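The **Graltside Indoor Navigation Challenge** is a yearly student competition in which teams write software that finds its way around the inside of a house. The house exists only inside a computer. It is run by the robotics club at Stelidden, a college better known locally for its boatbuilding courses, and it takes its name from the part of town where the club first met, in a room over a bakery (older members still talk fondly about the smell).

## Background

The challenge grew out of a winter project. The club owned very little in the way of equipment, and its members wanted something that anybody with an ordinary laptop and a bit of patience could join in with. A simulated home seemed the kindest answer. Nothing could be broken, nobody had to travel, and a team that made a dreadful mess of things one evening could put it all back with a single command and start again.

The first simulator, called Nasr, was a flat floor plan seen from overhead. It did the job, but teams soon grew tired of it, and in its second year the club moved to Kerklow, a home-grown program with proper rooms and furniture and a viewpoint that can be set at whatever height and tilt a team likes. Kerklow has been used ever since, with a good deal of mending along the way.

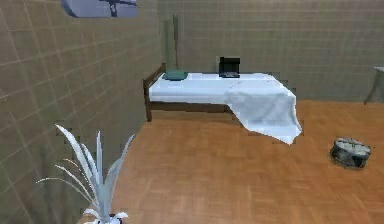 Entry is open to school and college teams of up to four students. Most are complete beginners, and the club has always been rather proud of that. New teams are given a short starter program, a plain-language guide of 32 pages, and the use of a message board where questions are usually answered by the evening. The guide is well loved, although its chapter on turning corners has been rewritten so often that hardly a sentence of the original survives.

## The task

Each team's program is given a starting point and a destination, and must choose its own route using only what it can see from where it stands. It receives a stream of rendered views and sends back simple instructions: forward, turn left, turn right, look up, look down, stop. A run may last no more than 300 seconds, and the clock doesn't pause while the program is thinking. Many a clever entry has come to grief over this, having spent most of its time on a beautiful plan and very little on going anywhere.

Doorways are the heart of the thing. A program has to work out where the wall ends, where the opening begins and whether there is floor to move on to beyond it — and all of this from a picture that may be tilted sharply towards the ground. Pale doors beside pale walls cause particular trouble, and teams are advised to practise on them early.
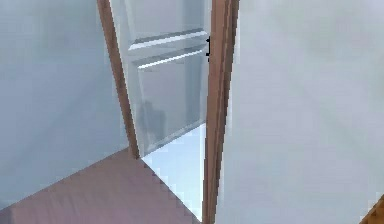 Points are given for reaching the destination, with smaller amounts for each new room entered on the way. Bumping into furniture costs points, though gently. In the early days a single bump ended the run, and the finals could be over before anyone had finished their tea, so the rule was softened to let every team have a decent go.

## Common approaches

Beginners tend to start by following one wall, which is easy to write and works surprisingly often. More practised teams build a rough map as they go and mark the places they have already been. A few teams look for the edge where one sort of flooring gives way to another, since a change of floor is often a hint that a threshold is near. Colour alone can mislead, and the guide suggests checking the direction of the plank lines as well. 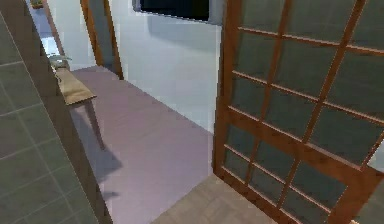 **Do students need to know how to program before joining?**

A little practice helps, but the starter program already moves and turns, and plenty of teams have got through their first season by changing a few numbers in it and watching what happened.

## The season

Teams sign up in the autumn and practise through the darker months. The finals are held in February in the college library, where the runs are shown on a large screen and the audience is warmly encouraged to groan. Around 2 hours are set aside for them, followed by a long and cheerful supper. The programs are shared among all the teams afterwards, so that next year's entrants can borrow whatever they fancy.

## Reception

Teachers have generally been kind about the challenge, and several have taken the guide into their own lessons. Opinion on the scoring is more mixed.
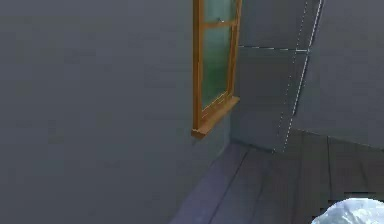 One former entrant wrote on the message board that the points for new rooms were far too generous, and that her team had once finished second by wandering happily through the whole house without getting anywhere near the destination. The club replied that it rather liked that result, but it did lower the room points for the following season, and the matter still comes up whenever the rules are due for another look.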